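Lukthorpe Hardware Forum > Desktops > Repair and refurbishment
Thread: Dell towers, memory errors after reseating. Order of work?

slotted_pair
Joined: October
Posts: 126

We are working through a batch of Dell towers for the Lollmont store, all with the side panel off and lying flat on the bench. The fault pattern is dull but persistent. A machine passes memory test as received, gets cleaned and reseated, then fails on one module or doesn't post at all. Reseat again, passes. Leave overnight, fails. I would like to agree on an order of work before we do any more.

Current procedure:

Mains lead out, hold the power button for 10 seconds.
Panel off, case on its side, board facing up.
Vacuum and brush.
Modules out, contacts wiped, modules back.
One full pass in the Wovari tester, then logged in Mai.

The power supply stays in the case throughout. 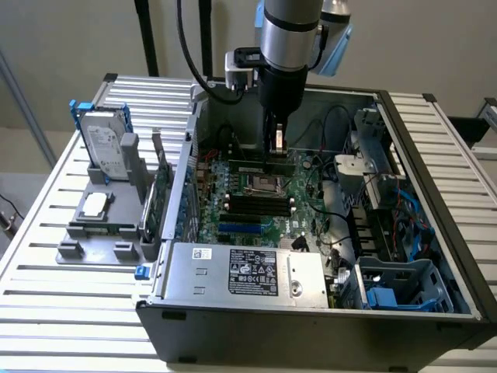
Access is my first suspicion. With the case flat there is no great difficulty seeing the memory slots, but the angle at which a module arrives over them varies with whoever is doing it. The slots have white latches at both ends and sit below the CPU socket, between the socket's retention hardware and the blue expansion slot, so a wide grip has metal on one side and another connector on the other. I think modules are going in one end first and the second latch is closing on a module that isn't fully down. Does anybody here fit them one end at a time deliberately, and if so, why?

Reply from edge_connector, 09:40

One end first is how I was taught, on older boards with slots stiff enough to bow the PCB. It puts half the force in at a time. On a DDR-era Dell there is no need. Both thumbs, both ends, straight down, and listen for two clicks. If you only hear one, take it out and start again. Do not push the second latch closed with a finger. The module should close the latch. If you close it yourself you have learnt nothing about whether the module is seated.

Reply from Giang Tạ, 10:15

I would look at the cleaning before the hands. What are you wiping the contacts with? A dry cloth leaves fibres, and the fibres end up in the slot. Then you get exactly what you describe – good contact on one insertion, poor on the next, because the fibre has moved.

Reply from slotted_pair, 10:32

Lint-free wipe and isopropyl. Left to dry before refitting. The slots themselves only get the brush.

Reply from Giang Tạ, 10:50

Then it is the brush. You are moving dust from the case floor into the slots. Vacuum the case, brush the board, and do the slots last with air from a bulb. Or leave the modules in place while you brush, so the slots are filled, and only take them out once the case is clean. Your list has cleaning before modules out, which is right, but you say the slots are brushed, so somebody is going back with the same brush afterwards.

Reply from slotted_pair, 11:04

Fair. I checked and yes, there is a second brushing that was never written down. It will be removed from practice, given that it was never in the procedure.

Reply from mains_and_earth, 12:20

Can I go back to step one. You pull the mains lead and then handle memory. What is the chassis connected to? If the lead is out and the bench is metal with a painted case on it, you don't know where your reference is. I leave the lead in with the wall switch off, so that the earth is still made. Intermittent memory faults that come and go over a day are what I would expect from static damage.

Reply from edge_connector, 12:41

Strongly disagree with leaving the lead in. It depends on the socket being switched, on the switch being single or double pole, and on everybody remembering it. In a workshop with more than one person the lead comes out and goes where it can be seen. If you want an earth, use a strap and a proper bonding point. Static damage also does not usually cure itself when you reseat the module, and his does.

Reply from mains_and_earth, 13:05

Latent damage does not behave the same way twice, so I don't accept that as proof. I do accept that a strap to a bonding point gives the same result with less risk. My objection is to neither, and neither is what the procedure says.

Reply from slotted_pair, 13:30

Straps are worn and bonded. I left it out of the list because it's on the wall. I'll put it in. The lead is staying out.

One more variable, which is whether the supply should come out before the memory work. On this chassis it lies across the near side of the open case and takes up a fair part of the space below the board, so forearms end up resting on it or hovering above it.

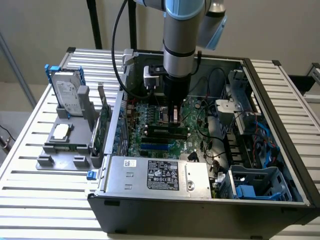
Taking it out means undoing the rear screws, releasing the tab and unplugging both board connectors, and each of those is a fresh opportunity for a fault. Against that, it gives you room to put both thumbs down squarely without reaching over anything. I timed one at 10 minutes for removal and refit, done without hurry. For a single machine that is nothing. For the batch it is several working days, and I would want evidence before asking for them.

Reply from Giang Đào, 14:10

Do not take it out. Turn the case round instead, so the supply is on the far side and you approach the board from the top of the tower. You will have the drive cage near one hand, but it is less in the way than the supply is. Costs nothing and no connectors are disturbed.

(I am the other Giang. Please quote the surname. Last time Giang Tạ was blamed for my torque figures.)

Reply from edge_connector, 14:22

Turning the case works. The loose SATA leads need holding back either way. A bit of hook and loop round them, to the cage, before you start. I've seen a data lead trapped under a module edge and the module still latched at one end.

Reply from thirdpass, 15:00

A different point, on testing. One pass after reseating tells you almost nothing. If your failures appear the following morning, you need a cold start in the test. What I do is one pass, power off, leave until cold, then a second pass from cold. A joint or contact that is marginal shows up on the cold run far more often than on the tenth warm one. I once left a machine to do 100 passes warm with no errors and it failed to post the next day.

Reply from Giang Tạ, 15:18

Agreed on the cold start. Also swap the modules between slots before the second run and write down which module was where. If the fault follows the module, bin it. If it stays with the slot, you have a board to look at.

Reply from slotted_pair, 16:45

Tried the turned case on asset 997, which had failed twice. Slots blown out with the bulb, no brush. Both ends pressed together. Passed. It will be left overnight and run again from cold before I believe it.

While in there I went over the rest of the board for anything that would explain a fault at post. I can't see any doming on the capacitors, and the power connector at that end is plugged in.
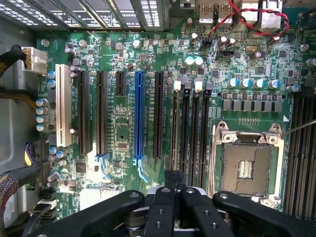

Rear end of the board from directly above: expansion covers, USB and network ports, white power connector plugged in.

Revised procedure so far:

Mains lead out, hung on the hook. Power button held for 10 seconds.
Strap on and bonded.
Panel off, case on its side, supply away from the operator.
SATA leads tied back to the drive cage.
Vacuum case, brush board, with modules still fitted.
Modules out, contacts wiped, slots blown out with bulb.
Modules in, both ends together, two clicks.
One pass warm, one pass from cold, modules swapped in between. Both logged in Mai with slot positions.

Reply from mains_and_earth, 17:10

Strap before the lead and I'll sign it.

Reply from edge_connector, 17:16

The order of those two makes no difference. You aren't touching the board at step one.

Reply from mains_and_earth, 17:19

You are touching the case.

Reply from Giang Đào, 17:40

"Vacuum case" – with what? If it is a domestic cleaner with a plastic nozzle, that is a better static source than anything discussed above. Keep the nozzle well off the board or get the antistatic type.

Reply from slotted_pair, 17:52

Antistatic type, supplied by Lollmont with the bench. The nozzle has been missing since October and somebody has fitted a domestic one. Ordering a replacement. Until it arrives the vacuum is limited to the case floor and the outside of the front panel.

Reply from thirdpass, 18:30

Then I would repeat the failed units with the proper nozzle before changing anything else, otherwise you've altered six things at once and won't know which one mattered.

Reply from slotted_pair, 08:05

997 passed from cold, modules swapped. One machine, so I draw nothing from it. Next unit goes on the bench this morning with the old hand position and everything else as revised.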